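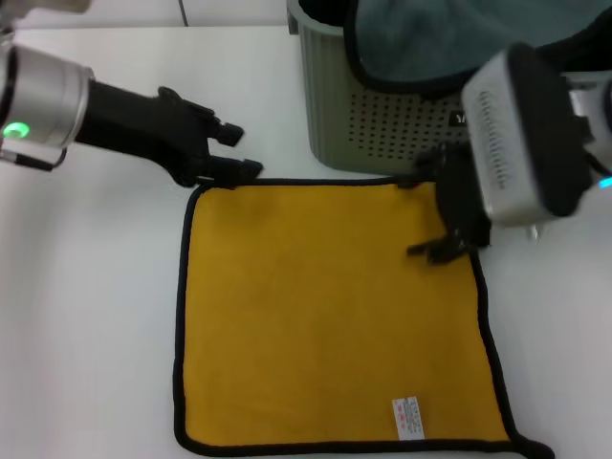 *Yellow towel, white table.*

I've been putting off writing about the paper towels because I was afraid it would sound preachy, and I really don't mean it to. We still have a roll under the sink. But back in March I was loading groceries into the car in the Havard parking lot and noticed I had bought yet another one of those giant packs, the kind that has to ride in the back seat like a passenger, and I thought, well, that's silly. We are a household of 4 (plus the dog, who makes more of the messes than she'd like to admit) and we were going through up to 2 rolls a week.

So I started buying cloths. I didn't have a plan! I bought a few at the hardware store on Tran Street, then cut up an old set of bath towels that had gone thin in the middle, and then my sister-in-law mailed me a bundle of flour sack towels she'd had in a drawer since her wedding. Those turned out to be the best of the bunch for drying glasses, and I've gotten a little possessive about them.

The thing I had to learn was that one kind of cloth won't do everything. I suppose my grandmother knew that already. She had her dish towels on the oven door and her dust rags in a coffee can, and heaven help you if you mixed them up. I used to think she was being fussy. Then I wiped the bathroom mirror with a piece of old bath towel and spent the next ten minutes picking lint off it, and I owed her an apology.

Microfiber is lovely for dusting, and for the stovetop if you aren't dealing with a lot of grease. Cotton is better for spills, especially the big ones, like when somebody tips over a full glass of milk at dinner and it heads straight for the crack where the table leaf goes in. Flour sack for glasses and for covering bread dough. Old T-shirts for anything you plan to throw away afterward, and for shoes.

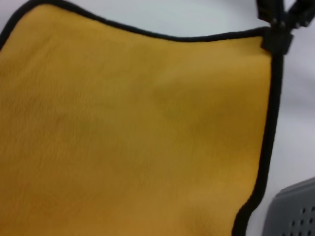

Marlow Lane Reader left a comment on my last post saying that she washes all of her cleaning cloths separately and never, ever uses fabric softener, which she says coats the fibers until they just push the water around. I had been using softener on everything, out of habit, and wondering why my cloths were getting so slippery and useless. I've stopped now. I ran the whole pile through twice with plain detergent and they seem a good deal thirstier than they were.

Drying is where I'm still working things out. Cotton can go in on hot and be forgotten about, but I keep the microfiber on low, and when the weather is nice I hang it all on the line out back. It's a bit of a sight, I'm afraid, all those mismatched rags flapping away next to the tomatoes. I've decided I like it.

For the dirty ones I keep a bucket by the basement door. I tried a lidded one first and that was a mistake (I'll spare you), so now it's an open pail and everything gets draped over the rim until it's dry enough to drop in. Wash day comes when the pail is full, or when I run out of the good ones, whichever happens first.

We've saved some money too, though I won't pretend I kept careful track. I'd put it at $56 so far, and a fair piece of that went right back into clothespins and a nicer bucket.

Next I'd like to try hemming the bath towel pieces, since they're shedding threads all over my dryer. If any of you have a favorite stitch for thick terry, please tell me, because my machine is old and stubborn and I've already broken a needle.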